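Why Do We Sort Our Trash?
by Lesia Demchenko
25 February 2024

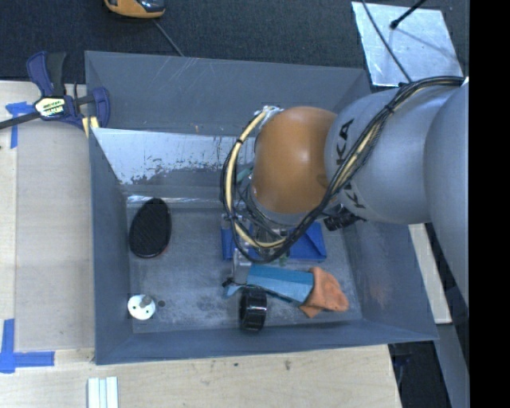
What is trash, anyway?

Stuff we don't want any more. Banana peels, a broken toy, the box your shoes came in. Every house makes it, every school too. In Trodport, where I live, the trucks come early and very loud – my cat hides under the bed.

Long ago people just dug a hole and threw everything in. Broken pots, bones, shells. Scientists love those old holes! You can find out what a family had for dinner 2000 years ago by digging in their garbage.

Where does it go now?

Depends on your town. Some of it goes to a landfill, a giant hole with a lining so dirty water can't leak out. Some gets burned to make heat or power. And some gets sorted and made into new things. Thats recycling.

Paper

Old paper gets mixed with water until it looks like gray oatmeal. Staples and tape come out, the mush gets pressed flat and dried, and you have paper again. Can't do it forever though. Paper is made of tiny threads called fibers and they get shorter every time. Greasy pizza boxes? Ask first. Many places say no.

Glass and metal

Glass gets crushed, melted and shaped. Same jar, over and over, it doesn't wear out. Metal is the same. A soda can could be part of a bike one day! Magnets pull out the steel cans, but aluminum doesn't stick to a magnet, so it needs a diffrent trick. Try it at home with a fridge magnet.

Plastic

The tricky one. There are lots of kinds and they don't melt well together. Look for a little triangle with a number in it. A 5 is often a yogurt cup. The number tells you the kind of plastic, and your town's list tells you if they take it.

Food scraps

Apple cores, carrot tops, leaves. Pile them up and tiny living things eat them and turn it all into compost, good for gardens. Worms help. My neighbor is 83 and her tomatoes are huge – all compost, she says.

Try this

You need 3 boxes and a marker.
Write PAPER, METAL and OTHER on them.
Keep them by the kitchen door for a week. No sharp cans please, get a grown-up for those.
Which one fills up first? Draw it.

Words to know

Landfill: a place where trash is buried.
Fiber: a very thin thread.
Compost: rotted plants that feed the soil.

Next time: where does rain go when it runs down the drain?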